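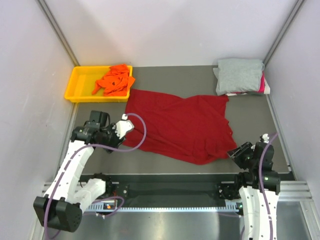 Open day at Groroddale – anybody else go?

threadpuller
May 9, 2024

So I finally made it to the open day at Groroddale and I want to compare notes before I forget everything. I went mostly for the laundry folding station, which I'd been hearing about on here since December, and I ended up standing in front of it so long that my brother-in-law gave up on me and went to find the food truck.

For those who couldn't get there: two arms, a walled-in table, a yellow bin with clothes in it and a folded pile in the back corner. When I got up to the front they had a big dark red piece out on the table, and it was a mess, creases running all the way across and a wad of fabric bunched up right next to the right gripper. I thought oh no, this is going to be painful. And it was slow! But I loved it. You really notice how much your own hands do when you watch something else have to work out where an edge is.

They said the folding setup had been through 454 practice sessions before they let the public in. I didn't catch whether that was this table or all of the tables together. Anyone?

Also the parking was terrible, go early if they do it again.

moss_and_gears
I was there too, probably two rows behind you. I'm going to be the grump. I've got three kids and I can get through a basket in the time that thing took to decide which corner it wanted. Fun to look at, sure, but the guy with the microphone kept saying "in your home" and I kept thinking, where? That table is bigger than my laundry room.

The Janssen demo down the hall (the one sorting bolts) was a lot more convincing to me. Boring job, same every time, machine does it, everybody goes home.

threadpuller
Ha, fair about the "in your home" part, I rolled my eyes at that too. But bolts don't flop! I watched the bolt one for maybe a minute and felt like I'd seen it.

quietpivot
I work with cloth (upholstery, going on twenty years) so I'll stick up for the folding table. Big flat pieces are harder than people think. A T-shirt has sleeves and a neck, so you always know where you are. A large plain sheet of fabric gives you next to nothing, and if it's lying crooked with the far edge dipping in the middle, you have to pick which corner to believe. I'd have started by pulling that bunched-up part on the right out flat, then squared up the side by the bin.

What I wanted to know was how it tells the front layer from the back one once there's a fold in it. I asked and got a very friendly answer that I did not understand at all.

moss_and_gears
OK that's a good point about the sleeves. I still say it's a party trick until it can do a fitted sheet.

quietpivot
I can't do a fitted sheet.

dunlin60
Got there after lunch. The line for folding was long enough that they were handing out numbers and I was 196, so I went through the Ollen room first and came back. If anybody skipped Ollen, you missed out, they let you drive one of the small arms yourself with a pair of handles and try to pick up a sock. I dropped it over and over. There was a kid after me, maybe eight, who got it on the first go and looked at me with pity.

About your sessions question, threadpuller, the woman at our slot said it was that one table. She was careful to say a session could be as short as a few minutes though, so don't picture whole days.

threadpuller
Thank you! That's a lot less impressive than how I told it at dinner, oh well.

How did you do with the handles, were they stiff? I skipped that room because of the line and now I'm kicking myself.

dunlin60
Not stiff, kind of floaty. The weird part is you can't feel the sock. You close the grip and just have to look. I kept squeezing way too hard. After that I had a lot more patience with the folding table, I'll say that.

moss_and_gears
Now that I'd have liked. Is Ollen doing it again?

dunlin60
They had a sheet out for a fall date, 60 places, sign up by email. I put my name down for 2 of them, so if my wife bails there's one going.

carport_kev
Didn't go, just nosy. Did anyone ask about the cables? I saw your picture and there's a purple one swooping right over the red cloth on the left side. Every machine I've ever had to fix, the cable is what got me. I'd be scared to death of it snagging.

quietpivot
I noticed that too, there's one on each arm. Didn't think to ask. In my shop any cord above the work is held up out of the way, but then my cords don't have to move with an elbow.

carport_kev
Right, you need the slack or the joint can't turn. I'd still want to see it after a year of use – that's when you find out.

threadpuller
I'll ask if I go back. I have a list going now: cables, fitted sheets, and how it picks a corner. Somebody told me Flullau is hosting the next one and they've got a bigger hall, so maybe we wouldn't all be staring at the back of one another's heads.

moss_and_gears
Put "how much" on your list. More than one person asked on my tour and we got a smile and a brochure.

threadpuller
Added. And if anyone has video of the gray one getting folded, the one on top of the pile, please post it. It was already on the stack when I got up there and I'd love to see how they handled that loose edge on the left.

quietpivot
I only have the back of a tall man's jacket, sorry.

Related threads
Flullau hall – anyone know the seating?
Ollen sign-up sheet, did you get a confirmation email?
Janssen bolt sorter, questions about the feeder
Best way to practice with handle controls at home
Groroddale parking and where to eat nearby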